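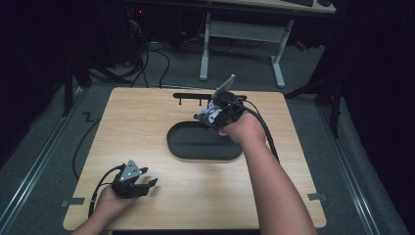 Tekell Practice

The Tekell Practice is a set of written rules for recording manual tasks with hand-held grippers, used to produce demonstration data for training robot arms. It covers the layout of the work area, the routing of cables, the conduct of the operator, the resetting of objects between recordings, and the labeling of finished files. The rules were drawn up at the Tekell laboratory in Cirnden and later adopted, with changes, by the Bolitz assembly group. The current edition is dated December 2023.

The Practice is a voluntary document. It sets no limits on robot speed or force and does not replace machine safety standards, which apply at the later stage when a learned task is run on a powered arm.

Contents
1 Scope
2 Terms
3 Work surface
4 Grippers and cables
5 Operator conduct
6 Resetting
7 Acceptance and rejection
8 Records
9 Bolitz variant
10 Criticism
11 See also

Scope

The Practice applies to tabletop work done by one seated or standing operator holding a gripper in each hand. Tasks include placing, sorting, hanging and joining small objects. It does not apply to teleoperation, in which the operator moves a remote arm, or to kinesthetic teaching, in which the arm itself is pushed by hand through the motion.

Single-handed recording is permitted under the same rules. The idle gripper must then be parked off the work surface, and the file must be marked as single-handed. An operator who holds both grippers but uses only one is treated as working two-handed, and the resting position of the second gripper forms part of the recording.

Terms

The Practice uses a small number of terms in a fixed sense.

Episode: one continuous recording of one attempt at a task, from the start pose to the end pose.

Fixture: an object that stays in place throughout the episode, such as a tray that receives parts or a rack on which parts are hung.

Part: an object the operator is expected to move.

Start pose: the position of both grippers when recording begins. Both must be open and clear of all parts.

Session: a series of episodes made by one operator on one layout, without a change of fixtures.

Earlier drafts also defined "scene," but the word was dropped after it was found to be used for both the layout and the session.

Work surface

The work surface is to be flat, level and matte. Light wood is accepted. In the picture, a square wooden tabletop with a pale oak grain carries a dark gray oval tray, with a black bar on three short pegs behind it toward the back edge. Both stand out from the surface in tone. The Practice asks for contrast of this kind between fixtures and background but gives no numerical value for it.

Glass, polished metal and patterned cloth are excluded. A surface with scratches or stains may be used if the marks do not change during a session. Any cleaning must take place between sessions and be noted in the log.

Fixtures are placed before the session starts. No fixture may stand closer than 40 mm to the edge of the surface. Where a low fixture and a raised fixture are used together, the low one is normally placed nearer the operator, so that the hand does not pass over the raised one on the way to it. The reverse order is allowed when the task calls for it.

Tape marks on the work surface are allowed near the corners and edges. They must be plain, must not carry writing, and must remain in the same position for the whole session. Marks in the central area are not allowed, on the grounds that a learned policy may come to depend on them. Floor marks are not restricted.

Lighting must be steady. Daylight is to be blocked with curtains or blinds wherever it reaches the work surface directly. A dim background is acceptable provided the work surface itself is evenly lit.

Grippers and cables

Each gripper must have two opposed fingers and a rigid body that the operator can hold without touching the fingers. Any plate or marker used for tracking must be fixed to the body with no visible play. Plates are checked by hand at the start of each session, and a plate that has come loose ends the session. Episodes recorded since the last good check are set aside until the fault has been traced.

Finger surfaces are to be free of dust and adhesive. Worn finger pads are replaced in pairs. A session may not be continued with a new pad on one finger and a worn pad on the other.

Cabled grippers are subject to four further rules:

The cable must leave the gripper toward the operator or to the side.
It must have enough slack for the gripper to reach every corner of the work surface without tension.
It must not rest on a part or touch a fixture at any point in the episode.
It must not cross the cable of the other gripper more than once.

Cables may run along the forearm. Straps are optional, and where used they must not restrict the wrist. On the floor, cables are to be gathered to one side and kept out of the space in which the operator stands or sits. Cables that have to cross a walkway must be covered.

Operator conduct

The operator begins with both grippers in the start pose and holds them still for a short interval before the first movement. The same pause is made at the end. Movements are to be made at an even pace, slower than natural hand speed but without deliberate stops. The Practice warns against "searching" motions, in which an open gripper hovers over a part while the operator decides how to grasp it. If the operator hesitates, the episode is to be completed and marked, then repeated.

Parts may be touched only with the gripper fingers. Pushing a part with the body of the gripper, steadying it with the heel of the hand, or catching it after a slip all count as contact faults. Passing a part from one gripper to the other is allowed where the task sheet says so.

Rings, watches and bracelets are removed before recording. Bare forearms and plain sleeves are both accepted, but the choice must be kept for the whole session. Loose cuffs are not permitted.

An operator may record for no more than 40 minutes before a break. The limit was set with regard to grip fatigue, which shows in the data as late or incomplete opening of the fingers.

Resetting

After each episode the parts are returned to starting positions. The Practice describes two methods. In fixed resetting, parts go back to the same positions each time. In varied resetting, they are placed anew within a stated region. Varied resetting is preferred for general training data and fixed resetting for checking equipment.

Resetting must be done with the recording stopped. The grippers are set down or parked first, and the parts are moved by hand. A reset performed with the grippers while recording is a separate task and requires its own task sheet.

Fixtures are moved only between sessions, with one exception: a fixture displaced by accident may be returned to its place if the displacement is less than 30 mm. A greater displacement closes the session, and a new one is opened under a new number.

Acceptance and rejection

Episodes are sorted into three classes.

Class A episodes meet the task sheet and contain no faults.
Class B episodes meet the task sheet but contain a hesitation, a regrasp or a minor contact fault.
Class C episodes do not meet the task sheet.

Class C episodes are kept. The Practice forbids their deletion, as failed attempts can be used in training a system to detect failure — a use that was not foreseen in the first draft, which called for them to be erased. They must be stored apart from the other classes.

A person other than the operator assigns the class. Where the two disagree, the lower class stands. A session needs some 400 episodes to be listed as a full set; smaller sessions are listed as partial and may be combined if operator, layout and equipment are the same.

Records

Each session has a log giving the session number, the task sheet and its edition, the gripper serial numbers, the surface used, the type of resetting, and any interruption. The operator is entered by code only. Logs are kept as plain text beside the recordings, so that they can be read without special software.

Changes to a log after the session is closed are made by adding a line. Existing lines are not edited. Task sheets are reviewed each April, and a sheet that has been withdrawn remains on file with its number, which is not used again.

Bolitz variant

The Bolitz assembly group uses the Practice with three changes. The start pose is fixed by two shallow rests at the front of the work surface instead of being left to the operator. Class B is divided according to the type of fault. Tape marks of any kind are excluded from the work surface, and the layout is set with a removable template.

Files made under the variant carry the prefix BZ. They are accepted as equal to files made under the main text, except for tasks in which the rests would be within reach of a part.

Criticism

A review by Ye, a data auditing firm, examined 1833 episodes and found that the rules on pace were applied unevenly. Operators tended to speed up toward the end of a session, and the wording "even pace" gave reviewers little basis for marking the change as a fault. The firm proposed a timing range for each task sheet. The current edition allows such a range but does not require it.

The review also questioned the rule on contrast. Data recorded only with dark fixtures on a light surface may transfer poorly to workplaces where the two are similar in tone. Supporters of the rule answer that contrast is needed for reliable labeling, and that variety in surfaces can be obtained across sessions. The point was left open, and the section on work surfaces is listed for revision.

See also

Bimanual manipulation
Data annotation
Imitation learning
Motion tracking
Programming by demonstration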